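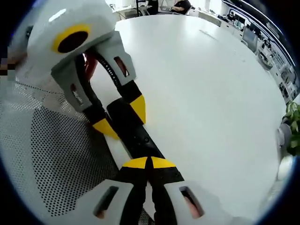
Guido Bianchini thought they should drop the long bar and stick to things that sat flat. It would cost them points, he said, but they would at least finish.

Pritus said no. She had entered the club for the October round on the strength of that bar, and the rules gave 30 points for it.

"We've got 55 good runs," Guido said. "They want 400."

"About 100 by tonight, then." 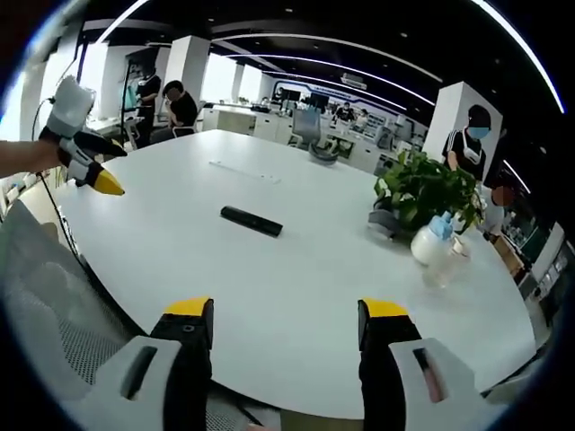 She took the next turn herself and let him do the writing down. He wrote slowly, in pencil, and twice he asked her to wait while he ruled a line. Fiore had gone home with the spare cable in her bag – she rang from the bus to say so – and there was no sense in sending her back.

At half past six Guido put the pencil down.

"If I do the bar," he said, "you do the notes."

Pritus held out her hand for the book. His sevens looked like ones, and she went back up the page putting a stroke through each of them.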